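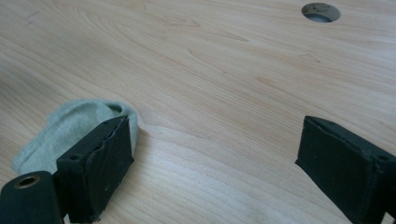
May, bench notes, afternoon

Wurka table again. I still don't believe the finish claim. The Iko sheet says the top wipes clean and stays that way, and I have now put 20 minutes into it and the specks in the middle are where they were. Same with the small scuffs further up. Either they are under the coat or the coat is softer than we were told. Nothing in the sheet about which.

Tried so far:
Damp cloth, plain water. No change.
Damp cloth, one drop of dish soap, 15 minutes' wait, wipe. No change I would swear to.
Dry rub with the pale green cloth. Made me feel busy.

Not going near it with the 300 grit, whatever the note on the shelf says. If the top is veneer we get one try, and I don't know how thick it is. Somebody please find the order slip before anyone sands.

Cable hole: there's a brownish smudge on the inside wall, near the top. Could be glue, could be coffee. The Lultinow people said the grey rim lifts out for cleaning. I pulled, it didn't. I am not pulling harder on their word alone.

Also not convinced about the shine. By the window it looks polished, and two steps to the right the same patch looks like any other table. Mnguni wants a yes or no on ordering 4 more of these. My answer today is no, or at least not until the soap test has been done on a spare piece with a known mark on it, pencil and marker both.

To do: ask for an offcut. Wash the green cloth. Check the rim from underneath with a flashlight.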